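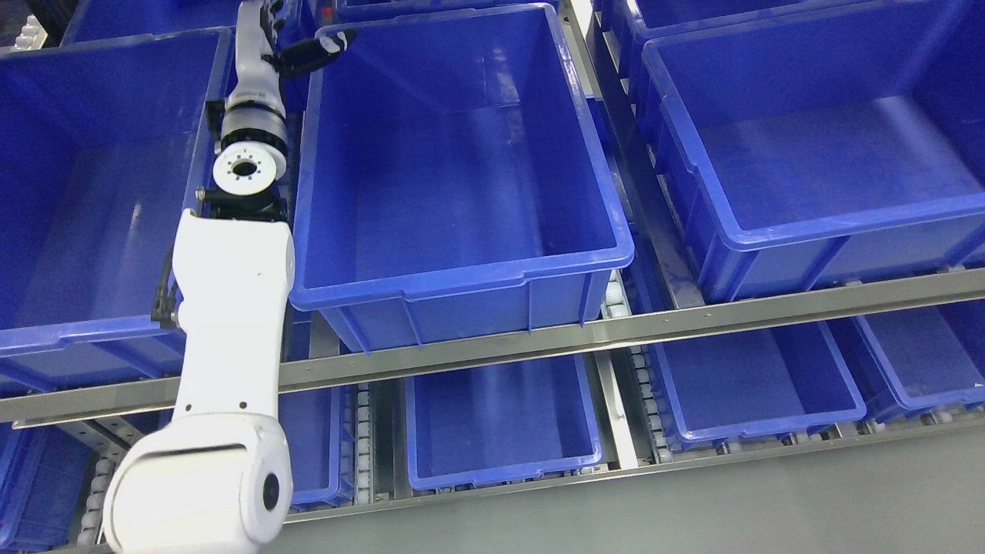
Chapter 5
Counting What Is There

Most books on stock control open by telling you that good records save money. Perhaps they do. The claim is repeated so often that few people ask where it came from, and the shops that keep poor records seldom write books.

Take the parts store at Vevelcombe. Its ledger gave 3000 washers of one size. A full count in September found 366 fewer. The manager blamed theft, the supplier blamed the manager, and a new system was bought from Golness to settle the matter. It settled very little. The washers had been booked in by weight and booked out by number, and the new system went on doing the same – only faster.

We shall treat such stories with care in this chapter. A count is a claim made by a tired person on a certain day, and it can be wrong in at least two ways: the thing was missed, or it was put down under the wrong name. Section 5.2 deals with the first. The second is harder, and the Deven method, still taught widely, hardly touches it.

Before reading on, write down how many pens you own. Then go and count them.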